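Fumident Bitilus – Two-Arm Recording Cell

The Bitilus is an enclosed cell for recording demonstrations of two-handed work. An operator guides both arms through a task, and the cell saves joint positions, gripper state and camera video together as one episode. Episodes are stored at up to 300 per session and export straight to a training folder.

Wall and floor coverings lift out, so the background can be changed between sessions. Props are left to the customer – bags, bins, soft items, whatever the policy has to learn. 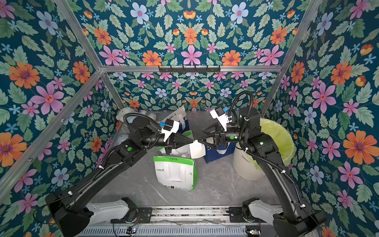 Bitilus cell with floral wall panels, wrist cameras on both arms, and shopping bags on the floor.

The standard order includes both arms, two wrist cameras with brackets, the rail and the aluminum enclosure. Recording software is licensed separately. Lead time is 16 weeks. Spare wall sets ship in 18 days – quote part 337 when ordering.

For a demonstration or a sample set of episodes, write to Mohcine Abou Zeid in sales.

Contact | © Fumident | Back to top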